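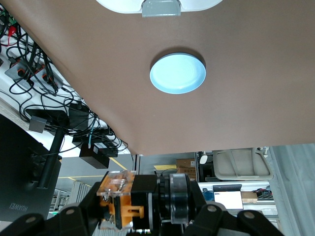

首页 | 课程 | 学生作品 | 下载 | 联系我们

打印本页 | 通过电子邮件发送

合租公寓厨余堆肥的可行性调查
环境与社会课程 小组报告
提交日期:2022年5月10日

一、选题经过

我们小组三人都住在校外的合租公寓,每天做饭会产生不少菜叶、果皮和咖啡渣。公寓楼下虽然设了厨余桶,但收运时间是早上七点到九点,和上课时间冲突,很多住户把厨余和其他垃圾装在一个袋子里扔掉。最初我们想做的题目是楼下厨余桶的使用率,和指导老师讨论后觉得数据不好拿,物业也不愿意让我们长时间站在垃圾房旁边,于是改成现在的题目:在没有阳台或者阳台很小的合租公寓里,住户能不能自己处理一部分厨余,愿不愿意长期做下去。

二、调查范围和方法

调查对象是苏茂(Sumau)公寓的住户。这个小区以小户型为主,租客多是学生和刚工作的人,平均租期不长。我们分两部分进行:

第一部分是问卷。问卷共发放100份,收回有效问卷58份。问卷贴在电梯间,附二维码,另外在业主群和租客群里各转发了一次。题目包括做饭频率、厨余的主要种类、目前的处理方式、对气味的接受程度、愿意花多少时间和多少钱。

第二部分是试验。我们在两户合租公寓里各放一套密封发酵桶,三月开始投料,连续记录。发酵桶是在Wimano网店买的普通款,带滤网和放液龙头。发酵菌糠用的是Lecomte牌,按包装上的比例撒。两户使用相同的桶和菌糠,区别在于甲户放在厨房水槽下面的柜子里,乙户放在玄关外侧的鞋柜旁边。

记录内容为投料重量、放液次数、气味评分和室温。气味评分由各户成员自己打,一分为闻不到,五分为无法接受。称重用的是厨房秤,投料前先沥水。

三、问卷结果

从有效问卷来看,做饭频率比我们预想的高。多数人每周做饭四次以上,晚饭居多。厨余种类以菜叶菜根和果皮为主,其次是剩饭和蛋壳,骨头和鱼虾类较少。

目前的处理方式里,“和其他垃圾一起扔”选的人最多。填写原因时,收运时间不合适出现得最频繁,另外有几位住户写到厨余桶盖子太脏,不想用手碰。这一点我们事先没有列在选项里,是在“其他”一栏中看到的。

气味是住户最担心的问题。选择“完全不能接受室内有发酵气味”的人超过一半,但这些人当中有不少同时勾选了“愿意尝试”。我们在整理时一度以为是误填,后来联系了留下联系方式的住户,他们的意思是如果桶确实密封,可以试一试。

费用方面,住户能接受的一次性投入集中在50元以下。我们买的桶加菌糠已经超过这个数,所以即使试验效果好,价格仍然是推广的障碍。

四、试验过程

第一周两户都比较顺利。每天晚上把当天的厨余切成小块,投入桶内,撒一层菌糠,用压板压实,盖紧盖子。切块这一步花的时间最多,第一周大家还愿意切,后来西瓜皮和白菜根基本是掰几下就放进去了。

第二周开始放液。甲户每2天放一次,乙户一开始忘了放,桶底积液较多,打开龙头时流得比较急,弄湿了鞋柜下面的地垫。之后乙户在桶下面垫了一个浅托盘,并在冰箱门上贴了放液提醒。

气味评分方面,盖子关好的时候两户都在一分到二分之间。投料时开盖的几十秒评分会上升,最高一次四分,出现在甲户投入剩鱼的当天。此后两户约定不再投鱼虾类。需要说明的是,评分由住户自己打,天天闻的人容易习惯,这个数据可能偏低。甲户有一位室友中途外出实习,回来后打的分比其他人都高一分。

第三周甲户的桶里长了一层白色菌丝,查阅资料后确认属于正常现象。乙户同一时期在桶壁上看到少量绿色霉点,推测是压得不实、空气进得较多。乙户清除了发霉的部分,多撒了一层菌糠,继续投料,后面没有再出现。

第四周两个桶先后装满,密封静置两周。

五、后续去向

桶满之后的去向是我们准备不足的地方。发酵后的厨余不能直接当土用,需要埋进土里继续分解。公寓没有公共绿地可以使用,物业明确不同意在花坛里挖土。最后我们联系到学校北门外的Rarkton社区菜园,对方同意接收,条件是不含骨头和油脂,并且由我们自己运过去、自己埋。

运输用的是折叠小推车。桶比较重,甲户住的楼没有电梯,下楼由两个人抬。埋土时挖到三十厘米左右,倒入后与土拌匀再盖上。菜园管理方要求插牌子注明日期,避免别人在同一位置马上播种。

放出的发酵液按比例兑水后给室内绿植浇过几次。植物数量太少,也没有设置对照,这部分不作结论。

六、讨论

仅就室内发酵这一步来说,合租公寓可以做到。占地不大,气味在可以接受的范围内,每天需要的时间也不长。问题主要集中在三处。

一是分工。合租和家庭不一样,桶由谁放液、谁清洗,如果不提前说好,最后会落到一个人身上。甲户到后期几乎都是同一个人在操作,该住户表示如果只剩自己做,就不打算继续了。

二是退租。租客搬走时桶里往往还有没处理完的东西,带不走也没法留给下一任租客。问卷中有住户也提到了这一点。

三是出口。没有菜园接收,发酵完的东西仍然要扔回厨余桶,前面的工作意义就小了很多。我们认为小区如果能设一个集中的接收点,比给每户发桶更实用。收运时间若能延长到晚上,可能有一部分住户根本不需要自己堆肥,这个方案成本更低,但不在本次试验范围内。

七、不足

试验只有两户,时间只覆盖了春季,夏天高温下的气味和果蝇情况没有数据。问卷通过电梯间和微信群发放,不看群、不关心这类话题的住户很可能没有填,结果会偏向愿意参与的人。称重时沥水程度不一致,投料重量只能作参考,因此正文中没有列出总重量。

附录一为问卷原文,附录二为两户的每日记录表,附录三为发酵桶清洗步骤,均随纸质版提交。

打印本页 | 通过电子邮件发送

本网站使用Cookie以改善浏览体验。继续浏览即表示您同意我们使用Cookie。 接受 | 了解更多

上一篇 | 下一篇 | 返回列表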